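3.2 Why households keep computers they no longer use

We had expected, when we began visiting homes in Clalport, that most of our conversations would turn on money, and that people would tell us they held on to an old computer in the hope of selling it one day. A few did say so. Far more often, though, we were led up to a spare room or out to a garage, and what followed was a long and rather tender account of who had used the machine and for what.
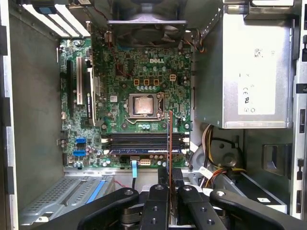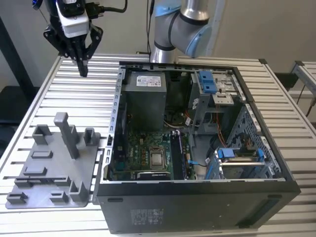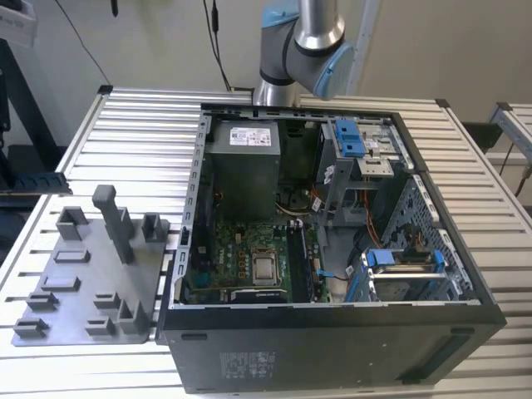

Figure 4. A desktop computer with the case open and the processor in its socket.

Of the 220 households that returned our first questionnaire, almost 60 per cent had at least one computer that had not been switched on in the past year. Between them they listed 2,336 electrical items kept but not in use, a total which includes telephones, kettles, radios and a good many chargers whose partners had long since gone. Computers were by no means the largest group, but they were the ones people most wanted to talk about, and we soon learned to leave plenty of time for them (and for the tea that usually came with them).

The reason given most often was worry over what was still stored inside. Many of the people we met believed, quite sensibly, that their letters, bank papers and photographs might be read by a stranger if the machine left the house. Fewer were sure where in the computer such things were held, and several thought that the whole case would need to be destroyed. One retired teacher had kept hers under the stairs through two house moves – she had been told by a neighbour that deleting files was not enough, and had never found anybody she trusted to ask what would be.

The second reason was attachment. Eleven of the longer interviews touched on a member of the family who had died, and in these the computer was spoken of much as one might speak of a desk or a sewing box. Bundgaard's early work on kept clothing describes something very similar, and we have borrowed the term "resting objects" from that study with gratitude. Livetti prefers to speak of delay, but we found that word a little cold for what we heard.

The third was plain inconvenience. The collection point at Solia closes at four in the afternoon, and those without a car spoke of it as though it were in another country. When a street collection was tried there in December, several households brought out machines they had told us only weeks before they could not part with. Frida Hjaltadóttir, who carried out the later visits, went back to ask them about this, and their answers are taken up in section 3.3.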